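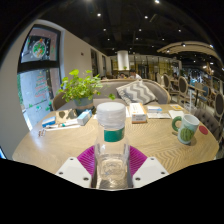

Bottle in the fingers, round table, September. Cap on, label up.

Notebook, September, started 9:40

Going through the good-practice sheet again with a pencil. Zdeňka wants our comments before it gets the Unismont header and becomes a thing people quote at each other. I said I'd be fair. I'll try.

Rule 1: "Clear the work surface before recording." Who wrote this? If we want grasps that hold up in places where people sit and eat, the mug and the papers and the plant have to stay. I'd accept "clear anything breakable that belongs to a stranger". The sheet treats a bare table as the safe default, and then section 4 asks for "realistic clutter" with no word on how the two fit together. Pick one. My vote is 4.

Rule 2: grip height on bottles. The sheet says mid-body, always. Why always? Thin plastic gives when you squeeze it, a half-full bottle behaves differently from a full one, and mid-body is where both of those bite. Fedoruk's old notes said to go just under the cap where the shape allows it. I don't trust those either (no data attached, only the word "preferably" nine times), but at least they admit shape matters. Suggest: write down where you gripped, and leave the choice open until we've compared.

Clear plastic deserves its own line. The depth estimate is poor on anything see-through and the sheet doesn't mention it once. It has a full paragraph on shiny cutlery.

Rule 5: bystanders. "Ensure no persons are present in the background." Fine in our own room. In a public place with tables and chairs it means you never record, or you record and tick the box anyway, and I know which one people do. A rule that gets ticked without being followed is worse than having none, and I'd like that said out loud at the next review. What I'd write:

– ask the place first, in writing
– put up the notice where people walk in
– blur faces before anything leaves the recording laptop
– if someone objects, stop and delete the take

Oksana thinks the third one is already done automatically by the Udivura script. I asked her to show me. The script ran on a folder of 600 clips and reported 600 processed. Processed meaning what? It opened the file. We pulled 128 of them by hand and the log has no field for whether a face was found, so a clip with nobody in it and a clip where the detector missed everybody look the same. She's adding the field. Until then I'm not signing the line that says "anonymized".

11:15

Rule 7, minimum takes. 1,000 per object class. I looked for where this number comes from. The sheet cites the Prerosov protocol, the Prerosov protocol cites "common practice", and there the trail ends. Our own count for bottles is 1,908 and the last stretch is mostly the same motion by the same two hands, mine and Oksana's. I'd take a third of that from people who have never held the tool. Counting takes is easy to audit, so it gets to be the standard.

Rule 8, wipe the finger pads between sessions: no complaint. Good rule. Keep it.

Rule 9, lift speed "moderate". Moderate to whom? Either give a range or drop it.

Zdeňka read the above over lunch and says I'm too hard on 5, that the wording was meant for the lab only. Then it should say lab only. She's going to split it into 5a and 5b. She also says rule 2 stays as it is until somebody brings her numbers – fair enough, that's my job now.

To do
– side-by-side on grip height, same bottle, three fill levels, both of us plus one newcomer
– ask Oksana for the log with the new field, rerun on the 128 first
– find out if Fedoruk still has the raw sheets behind "preferably"
– rewrite 1 and 4 as one rule, half a page at most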